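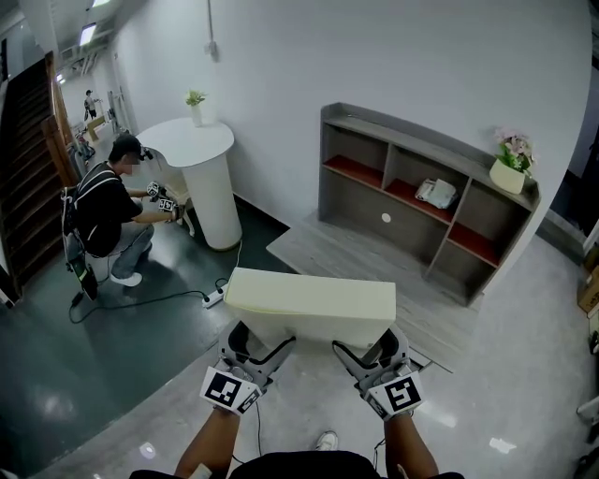
Figure 1. The shelf corner, with the cream foam block just above the floor and the round table against the wall.

The Corner Nobody Owned: Putting a Shared Room Back in Order
Final project report, Small Spaces and Shared Use
Sulbridge, spring term
Group members: Beril Ekinci, Sebastián Quiroga, Annelies Van Rooij
Course instructor: Nevzat Bilgin

1. How we came to choose this corner

When the project list went around in January, most groups picked a kitchen or a hallway, and we nearly did too. Sebastián had a whole page of notes on the Seltico building's kitchen, and we still think they were good notes. But on the way out of class we stopped in the shared room to look for Annelies's umbrella, and it took the three of us so long to find it (it was behind the shelf unit, standing up, where any of us would have seen it if there had been less stuff in front) that by the time we left we had our topic.

The shared room is used by four different classes and by a sewing group in the evenings. It has no storage closet. What it does have is one corner with a low gray wooden shelf unit, a white round pedestal table, and the power strip that everybody's chargers end up in. Over the fall, that corner had become the place where things were put down "for now." Our question was a simple one: could we make the corner easier to use and easier to put back, without buying any furniture and without asking people to follow a long set of rules?

2. What we had to work with

The shelf unit is open at the front and divided into cubbies, and several of them have a dark red panel on the bottom. We liked the red straight away. It is the only strong color on the whole unit, and Beril pointed out that your eye goes to the red cubbies first, so those should hold whatever people come looking for most. The unit sits on a wide platform with a gray wood-grain surface that comes out well past the front of the shelf. That platform turned out to be the most argued-over part of the project, and we will get to it in section 4.

The round table is a pretty thing, white all over, with a column for a base. It is lovely for a plant and not much use for a stack of books. There was also a foam block, cream-colored, long, with softened edges, that had been leaning in one place or another all fall. Hülya Kılıçarslan, who runs the sewing group, asked us very nicely not to throw it out, and we promised.

Then there were the cables. The white power strip lies on the floor near the table, and the black cables that run to and from it were, if we are being fair to everyone, partly ours.

3. Taking everything out

We emptied the corner completely before we made any decisions. This was Annelies's idea and the other two of us grumbled a little, because it meant carrying everything across the room to the long tables, but we would do it the same way again. Spread out on the tables we had 73 separate items. We wrote each one on a sheet with three columns: what it is, who uses it, and where a person would look for it if they had never been in the room before.

The third column was the hard one. We sat there for a good while discussing where a stranger would look for a glue stick. Mr. Bilgin came by in the middle of this and told us to stop debating and go ask some strangers, so we did. We talked to 19 people who use the building but not this room, showed them the empty shelf, handed them one object at a time, and asked them to put it where it belonged.

A few things came out of that. People put heavy items low and did it almost without thinking. They put paper things in the middle. They hardly ever used the far end cubbies, even when the closer ones were filling up. And quite a few of them put small items on top of the unit, which was exactly the habit that had made the corner so messy to begin with. We had been a bit smug about that habit, blaming the other classes for it, and after watching person after person do it we felt we should design around it and stop complaining.

4. The arguments about the platform

Sebastián wanted the platform kept completely bare. Beril wanted to use it as a low seat, because people sit there anyway when they change shoes or wait for a friend. Annelies thought one or two large things could live on it as long as they always went back to the same spot.

We tried all three, for a week each, and kept a notebook on the windowsill where anybody could write a comment. The bare version looked wonderful for two days. By the end of the week it held coats, a lunch bag and somebody's poster tube, and the notebook had one entry, which read "where do bags go now?" The seat version was popular, but people sitting there blocked the lower cubbies, and the evening group had to keep asking them to move. The third version was the one that lasted. It looks less tidy than the bare one, we admit that freely, but it looked the same on the last evening as it had on the first.

The foam block was our test object for a lot of this. It is long enough that it will not go away quietly into any cubby, and if you stand it on end it falls over sooner or later. Lying flat, parallel to the shelf, it does no harm at all. We found it easiest to keep it level while moving it and bring it down slowly, with a hand toward each end.

5. The top of the shelf and the round table

Since people will always put small things on a bare surface, we decided the surfaces should not be bare. The pink artificial flowers in their cream pot went to the top right corner of the shelf. Hülya had brought them in, and she apologized for their being artificial, but for a room with four classes and no watering schedule we think she chose very well. The small white vase with the green plant went on the round table.

This was the cheapest change we made and we were surprised by how much it did. A pot of flowers seems to tell people that the spot is taken. In the two weeks before the flowers were moved there, we recorded something left on the top of the shelf on nearly every visit. Afterward it dropped to a couple of times, and one of those was a mug belonging to a member of this group who has asked not to be named.

6. Cables and the power strip

We do not have a finished answer for this part. We could not mount anything on the wall, and the outlet is where it is. Our first plan was to tuck the strip behind the round table, but then you had to crouch and reach around the column to unplug anything, and after trying that for 50 minutes during one busy class change, with people waiting, we gave it up. The strip went back on the floor where it can be reached, and the cables run off to the left along the floor, away from the front of the shelf. They still wander. Tabrizi, the student supply shop, lent us some fabric ties, and those helped with the loose loops but did not make the cables any shorter.

A reader has asked about the small round hole in the lower front panel of the shelf, and whether a cable could go through it. We asked ourselves the same thing. We did not want to pass a cable through something that was not clearly meant for one, so we left it alone.

7. What it cost

We were given a limit of 50 dollars and came in under it. The notebook, labels and a roll of tape came out of the budget. The fabric ties went back to Tabrizi at the end. Trasier, the print room downstairs, ran off our labels on heavier paper at the student price, and the second set (the first had a spelling mistake, entirely Sebastián's, he would like that on the record) was done as a kindness.

8. What we would do differently

We would talk to the evening group in the first week and not the fourth. Hülya knew half of what we found out by surveying people, and she would have told us over a cup of tea. We would also make fewer labels. By the end, the ones people still read were on the middle cubbies, where paper things go, and the rest had become decoration.

We would like to see somebody take on the cables next year. Beril has left her floor sketch and the item sheets in the course folder, along with the windowsill notebook, which is well worth reading for the drawings alone. Our thanks go to Mr. Bilgin for his patience, and to everyone who let us hand them a glue stick and then watched where they put it.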